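Grape notes from the Kellcombe Growers' Circle

Dear members, I was asked to write again the winter item about our vines, and I am glad to do it. My English is better for plants than for people, so please excuse me if some parts sound a little dry. The questions you left in the box in November were mostly on the same three matters: when to prune, how hard to prune, and what to do with the cuttings afterwards.

When to prune

Our vines in Kellcombe are fully asleep now, and this is the correct time. If you wait until the sap is moving, the cuts will drip for many days. It looks worse than it is, but I prefer not to see it. Choose a dry morning without hard frost. I clean my pruning shears with alcohol between one vine and the next, and I ask everybody who works on the shared rows to do the same.

The row by the Gillies fence should be pruned last. It stands in the cold corner and wakes up later than the others. Last year we pruned it first, and I think this was my mistake.

Green grapes and red grapes do not always want the same treatment. Our green variety gives fruit on the buds close to the old wood, so it can be cut short, to two buds. The red one by the shed is more stubborn. If you cut it so short, you receive many leaves and very few bunches. Leave one long cane with 8 buds on each side and tie it down to the wire.
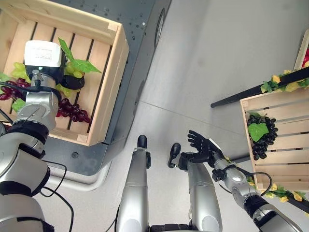

How hard to prune

Almost all new members cut too little. I understand this, for I was also afraid in my first winter. A vine which is not pruned will make many small bunches, and they ripen badly. When you finish, most of last year's growth should be lying on the ground. In the shared garden we have 69 vines, and every winter the pile of cut wood is taller than me.

If you are not sure about a branch, leave it and tie a piece of string on it. I will come and look. Please do not leave a string on every branch, as happened in the Gurnow plot.

What the harvest told us

Last autumn the shared rows gave 283 pounds of grapes. It is less than I hoped, but the spring was wet and we had mildew on the lower leaves. The green grapes were sweet and had thin skin. The dark ones came late and some of you found them sour. I advise to leave them on the vine one more week this year, if the wasps allow it.

For carrying the fruit, shallow wooden crates are still the best. Do not put more than two layers in one crate, and keep the bunches with their stems up, so you can lift them without touching the berries. 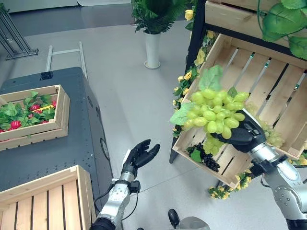
Cuttings and dates

Please keep healthy cuttings as thick as a pencil. Tie them in bundles, write the variety on a label, and put them in damp sand in the shed. We need 50 good ones for the new row along the path. The label must show which end is up, or at least cut the lower end flat and the upper end at an angle.

The shared pruning day is 23rd January, starting after breakfast. Bring gloves and your own shears. The Brasico wire has arrived and is on the shelf behind the door, so we can also repair the supports on the same day.

Algirdas Raudsepp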